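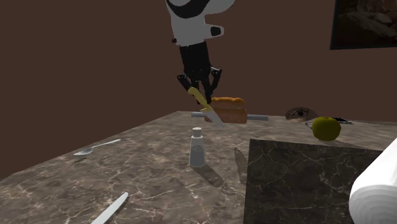
Home Docs Downloads Forum Log in

This site uses cookies to remember your language and the last page you read. Accept | Settings

5. Running a kitchen task with the Goltell planner

This section assumes you have installed the Broscombe simulator and that the arm moves when you jog it by hand. If it does not, go back to section 3. Nothing in the planner will fix a joint driver that was not loaded.

The planner comes with a demo button. Press it once if you like, then ignore it. It uses stored object positions and tells you next to nothing about how your own set-up will behave.

5.1 Load and check the scene

1. Start the simulator and wait for the physics clock to run. The planner will connect before the clock starts and report "ready". Do not believe it.

2. Open the kitchen counter scene from the scene list. If you build your own, put several things on the counter besides the one you mean to pick up. A knife, a loaf and nothing else will give you a flattering success rate.

3. Open the Katiyar perception panel and press Detect.

4. Compare the list of detected objects with what is on the counter, one line at a time. Look hardest at thin, shiny things such as spoons and knives, and at anything partly hidden behind something else.

5. Delete any object that is not there. Add by hand any that was missed.

Note: The confidence figure beside each object is the detector's opinion of itself. We have seen high values on shadows, particularly long narrow ones lying on pale stone. Use the figure to sort the list and for nothing more.

5.2 Plan and carry out a grasp

1. Select the object and choose Handle only as the grasp region. The default, Any surface, will happily close the fingers on a blade.

2. Set the approach distance to 50 mm. Smaller values plan faster but leave little room when the pose estimate is off.

3. Press Plan. The search gives up after 380 attempts. If it gives up twice in a row, change the grasp region or move the object; raising the limit has rarely helped us.

4. Play the path in preview at slow speed and watch the wrist as well as the fingers. The collision model for the wrist housing is a plain cylinder and does not follow the real shape.

5. Press Execute.

6. When the object is clear of the counter, stop and check the attached object box in the side panel. It should show the name of the thing being held.

Caution: If the attached object box is blank, the planner thinks the gripper is empty. It will then plan the next move as though there were no knife in the fingers, and may swing the blade through whatever is nearby. In simulation this costs you a reset. On a real arm it could cost a good deal more — do not carry on.

5.3 Moving the held object

1. Choose Keep tool angle if the object must stay at the slant it was picked up with. Otherwise the planner may turn it over on the way.

2. Pick a goal pose with the on-screen handles, or type one in.

3. Plan, preview and execute as in 5.2.

4. Repeat the whole task at least 7 times with a new random seed each time. A single good run is not a result, whatever the green tick says.

Note: Slip in the simulator depends mostly on the friction value in the scene file. Someone chose that value; it was not measured. Treat a firm grip on screen as a sign that the path is sensible, and test the grip itself on hardware.

5.4 Known faults

Planner hangs at "refining": close the Katiyar panel and plan again.

Object jumps when gripped: the contact margin is too large. Set it to 2 mm.

Fingers stop short of the handle: usually a stale pose. Run Detect again before touching any gripper setting.

Tool angle drifts on long moves: not solved. The Pirkau release is said to cure it, but we have not been able to confirm this on our own scenes. Keep moves short for now.

Last edited Monday, July 23, 2018

Contact | © 2018 Broscombe | Back to top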